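Quick one tonight because I have to be up at 6 and I still haven't packed lunch.

So the rent thing. Got the renewal letter from Adside in May, four pages, three of them about parking. Currently paying 995. They want more, obviously. Not a huge jump but it takes me over 1,000 a month and that's the number I swore I wouldn't cross for a one bedroom in Kirkberg with a window that doesn't shut.

Did what everyone says to do. Made a list of everything broken. Looked up what the other units are going for. Drafted an email, deleted it, drafted it again. Drank way too much coffee. 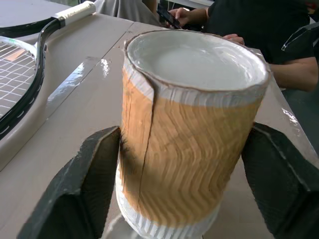 Nives Farina wrote in after my last post to say I should ask for a longer lease before I ask for less money, becuase landlords hate an empty unit more than they hate a smaller check. She got 38 off her monthly that way and a new stove. The stove was a surprise, she says it just showed up.

Okay so I tried it. Eighteen months at the current rate, fix the window, I'll stop calling about the dryer. Sent it before work so I couldn't chicken out. Then checked my phone all day like an idiot.

Reply came at 4:50. "We will review your request." That's it, no name on it. Is that good? My mom says it's good. My mom also thinks I should buy a house, with what I don't know.

Meanwhile I went to see a place over on the Antoniadis side of town, above the bakery. Nice light. Tiny kitchen – like, open the fridge and you can't get out of the kitchen tiny. Bus is closer though. And the guy showing it didn't know if heat was included, which, come on. 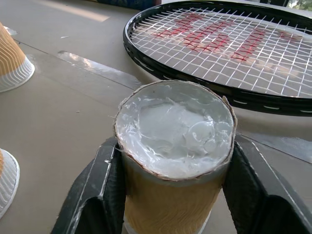
Moving costs are the part I keep forgetting. Deposit, truck, a day off work, the internet people charging you to flip a switch. I wrote it all out on the back of the letter and staying put wins for the first year even if Adside says no to everything. Second year it's closer. So I'm probaly staying. Unless they come back with something dumb about the parking.

Anybody here done the eighteen month thing? Did they put it in writing or did you have to chase them? Need to know before I sign. Ok, lunch, bed.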